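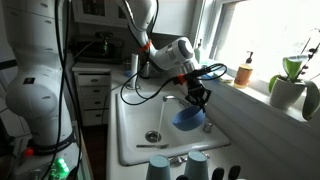
Section 3: Setting Up the Sink Station and Settling In with Your Crew

Welcome to the part of the guide where the Clirnum system starts to earn its place in your break room or staff kitchen. If you have come straight from Section 2, your arms are bolted down, the power supply has been tested, and the safety stop is mounted where a person at the sink can reach it. If any of those things is still waiting to be done, please go back and finish it first. We promise this section will still be here when you return.

Before we get to the steps, a word about the people who share the room. When Grarkar first put a Clirnum station into the staff kitchen at its Zukach plant, we spent weeks on the arms and one short meeting on the people, and we got that balance wrong. The kitchen crew there had been washing up by hand for years. They knew which bowls stained, which shift left the most cups, and how long the hot water lasted after lunch. Once we sat down and asked them, most of what they told us ended up in this guide, and the notes marked "From the crew" below are theirs.

Before you begin

You will need the tablet that came with the controller, a dry towel, one plastic bowl, one plastic cup and a spoon. Plastic is best for the first day. Please save the good stoneware until everybody is comfortable, including you.

Set aside a quiet morning if you can. The setup itself takes some 10 minutes once you know it, but the first time through you will want to stop and look at things, and people will wander in and ask questions. Let them! It's a fine way for them to get used to the station.

3.1 Preparing the basin

1. Clear the basin of dishes and food scraps, and check that water runs freely down the drain.

2. Turn the faucet so that the water falls inside the basin and well clear of the rim. Run it at a gentle flow. A hard stream splashes back off a tilted bowl and gets the counter wet, and somebody always has to wipe that up.

3. Look over the cables on both arms. Each should have enough slack for the arm to reach the far side of the basin, with no loop low enough to hang in the water or catch on the faucet.

4. Move knives and other sharp tools out of reach of either arm. Cups and spoons waiting to be washed may stay on the counter in front.

CAUTION: The gripper is rated for splashes only. Do not lower it into a full basin, and do not let it rest under the faucet with the water running. If the gripper has been underwater, press the safety stop, switch off the controller at the wall and call Segers Service before you use it again.

From the crew: Keep plants and soap bottles where they have always been if the arms can get past them. People like to find their kitchen the way they left it.

3.2 Teaching the first rinse

The station learns a rinse by being guided through it. You do not need any background in programming for this, and some of the best rinses we have on file were taught by folks who had never touched a robot before.

1. On the tablet, choose New Task, then Rinse. The ring on the tablet screen turns from gray to green when the arm is ready to be guided.

2. Place the bowl in the gripper with the open side facing up. Tap Close. The fingers will close slowly and stop when they meet the rim.

3. Take hold of the wrist with both hands and bring the bowl over the basin. Move at the pace you would use for washing your own dishes at home. There is no prize for speed, and the arm copies hesitation just as faithfully as it copies confidence.

4. Tilt the bowl and bring it to the water. Turn it a little so the stream can reach the inside, then tip it to let the water run out.

5. Carry the bowl to your drying spot, set it down and tap Open. Then tap Save.

6. Repeat the whole motion 3 times, starting with the bowl in a slightly different place each time. The station compares the runs and smooths out the differences.

NOTE: If you make a mistake partway through, tap Discard and start that run again. Discarded runs are erased from the controller and are not sent to anyone.

CAUTION: Keep one person at the safety stop during every guided run and during the first full shift. Long sleeves, lanyards and loose hair should be tucked away before anybody takes hold of the wrist.

3.3 Who does what now

This is the piece that setup guides tend to skip, and we'd like you to spend a little time on it. The station handles rinsing and stacking. It does not scrub a burned pan, decide whether a chipped cup should be thrown out, or notice that the soap is running low. Those jobs stay with people, so the day's work changes shape.

Talk it through before the first full shift, and write down what you agree:

Who starts the station, and who shuts it down at night.

Who may teach it new tasks. We suggest the people who did the washing up before, with paid time set aside for it on the schedule.

What the freed-up hours are for. At Zukach the crew asked for an earlier start on lunch prep and a proper break in the afternoon, and got both.

Who to tell when something feels wrong, even if no warning has come up on the tablet.

From the crew: Don't use the dish count to grade people. The tablet keeps a count for maintenance, and it should stay with maintenance.

3.4 When the tablet shows a message

Code 9: The gripper closed and felt nothing. Check that the bowl was within reach, then tap Try Again.

Code 796: The arm met something it did not expect and has stopped where it is. Turn off the faucet, take the dish out of the gripper by hand, clear whatever is in the way and tap Return Home. If the same code comes back, leave the station off and wash by hand until Segers Service has had a look.

Any other code: Write it down with the time of day and see Section 6.

Text last revised 9 November 2019. Section 4 covers drying racks, stacking and end-of-day cleaning.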